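The binder, revisited

2020-08-18

There is a binder. It lives on the shelf by the door, it is green, and it contains the rules for the robot cell. When I started at Overgaard it had 124 rules in it, which I know because they were numbered, and because rule 124 said that all rules must be numbered.

I have spent a good part of this year making the binder thinner. It's the least glamorous job I've had in automation and I've come to enjoy it more than I let on at work.

The trouble with a long list of rules is that people treat it like the terms and conditions on a phone. They sign at the bottom and go back to doing whatever they did before. We had a rule about footwear three lines above the rule about never reaching into the bin while the arm is enabled, in the same type, with the same weight. One of these will cost you a scuffed toe. The other one is why the stop button is red and the size of a scone.

So the first thing I did, in January, was split the binder in two. Part one is what keeps your fingers attached. Part two is what keeps the work repeatable. They had been stirred together for years, and each had been making the other harder to read.

Part one is short and I'm not going to be funny about it. The arm is stopped and stays stopped before a hand goes over the bin wall. Whoever is going in holds the handheld. Someone else may watch, offer opinions and fetch tea, but they don't hold it. Speed is turned down for anything new, and "new" includes the thing that worked yesterday if anybody has moved anything since. We did a proper risk assessment for all this, and if you are thinking of copying my list instead of doing your own, please don't. My list knows about my bench and nothing about yours.

Part two is where the arguments are.

Picking odds and ends out of a bin sounds like the simplest job in the world, and it would be if the bin stayed where it was. The old binder had a rule that the bin must be "in the correct position", which is a fine rule with nothing in it. Correct according to whom? We now mark positions with tape on the table. Blue, for the sole reason that we had it. Before a run you check things against the tape. If something has drifted, you put it back, and you write down that it had drifted. The writing down is the bit everyone skips.

The second argument was about clamps. I am fond of a spring clamp. It costs next to nothing, it goes on in a second, and you can see from across the room whether it's there. A colleague, who shall remain a colleague, holds that anything clamped is temporary and anything temporary is a disgrace. He wanted brackets. Brackets were drawn up, quoted for and discussed at a length I still feel in my lower back. The new rule reads: a clamp is allowed if it is listed on the setup sheet, if the arm's path has been checked with it in place, and if it gets looked at before every run. Both of us claim to have won.

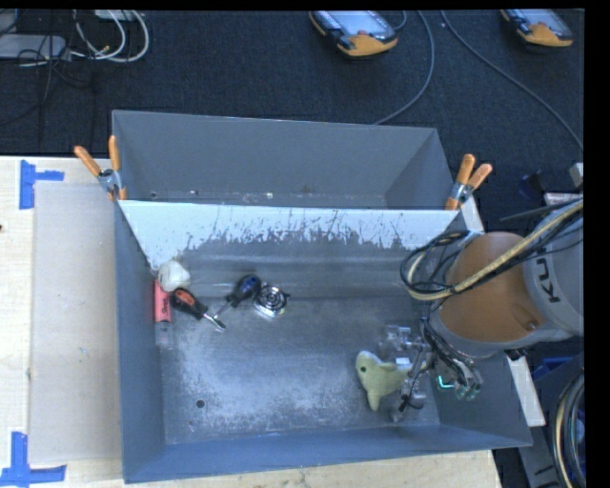

Then there was the object list. The old rule said the test objects should be "representative", and over time this had come to mean whatever was in the nearest drawer. I have no quarrel with the drawer. Drawers are where the awkward shapes live, and a gripper that has only ever met tidy cubes will be badly surprised by a soft toy. What I minded was that the set changed with the weather. Somebody would borrow a screwdriver to do some actual screwing, and the next set of results would be quietly about a different bin.

Now every object has a line on the sheet, and if it leaves the set, it gets crossed out with a date. You may swap things as much as you like between runs. You may not swap them during one, even if you really need the screwdriver. There are other screwdrivers. I've bought some.

A run is 300 picks, and we don't stop early for good news. This is the rule I'd fight hardest for. It is astonishing how often a run feels finished just after a lovely streak, and how rarely it feels finished after a bad one. When I went back through the old logs I had 3045 picks to look at, and the runs that had been cut short were, by sheer coincidence, the ones people had put in their slides.

Failed picks get one line each, in plain words. "Slipped" is fine. "Gripper experienced suboptimal contact" is not, and I have sent it back twice. We had a spell of using the categories from Flirnent, the logging tool we bought alongside the Kindora licence, but it offered so many kinds of failure that everyone picked the first one in the menu. For a while you'd have thought our only problem was lighting.

Cables got a rule of their own as well. Anything hanging off the wrist is checked through the whole movement, slowly, with somebody watching the cables and only the cables. Old part two had a diagram for this. It showed an arm with no cables on it.

The binder stands at 30 rules this morning. The people over at Tarnmont, who visited in spring and were very polite, asked whether we'd consider putting it all on a tablet. We'd consider it. A binder has never needed to update itself while I was trying to read it, though, and you can write rude things in the margin, some of which have since become rules.

Next on the list is the labelling of the spare fingers, currently kept in a box marked "misc". There are three boxes marked "misc". I'll report back.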